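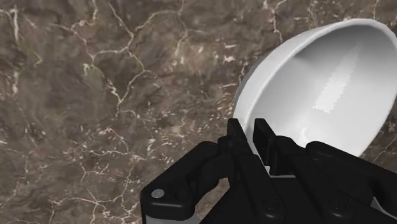 **Figure 3.** Wrist view in the simulated kitchen, with the gripper open near the rim of the empty bowl.

### 4.2 Can it clear a counter yet?

I went into this part of the study pretty cheerful, I'll admit. Picking up a bowl sounds like the easy one! You pinch the rim, you lift, you carry it to the sink, and you go on to the knife. We ran 200 trials of the bowl task in our Tridholm kitchen, all in simulation, and I watched far too many of them with my lunch getting cold beside me.

The trouble is mostly the rim. From the wrist view (Figure 3) the policy has to judge depth against a busy marble pattern, and a small error puts one finger on the wrong side of the wall. Then it closes on nothing and moves along to the sink anyway — very confidently, too.
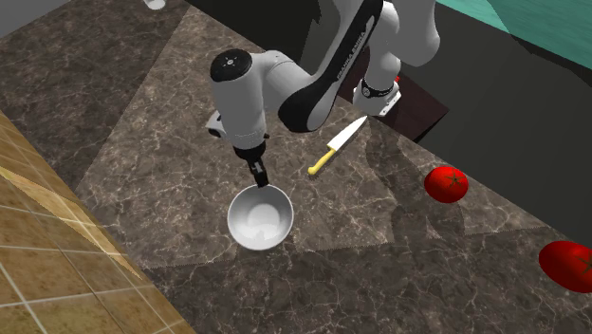
So we gave it a second, wider view and let it retry up to 11 times before a trial counted as failed. Retries helped with the bowl a good deal. They didn't help much with the knife, where a bad first grasp tends to spin the handle and leave the next attempt with a harder problem than the one before. I had expected the tomatoes to be the worst of the lot (round, slippery-looking, easy to knock), and I was wrong about that. 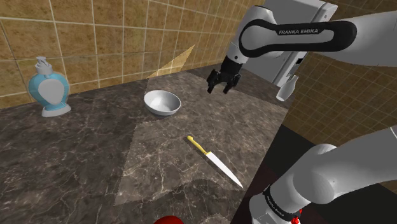
Siu-ming Tsai objected to my scoring when I shared an early draft, pointing out that a person who needed 11 tries to pick up a bowl would be asked to leave the kitchen, and that time per chore should be reported next to success. I think that's fair. Table 4 now lists both, with a limit of 30 seconds per attempt, and the Teston baseline has been rerun under the same rule.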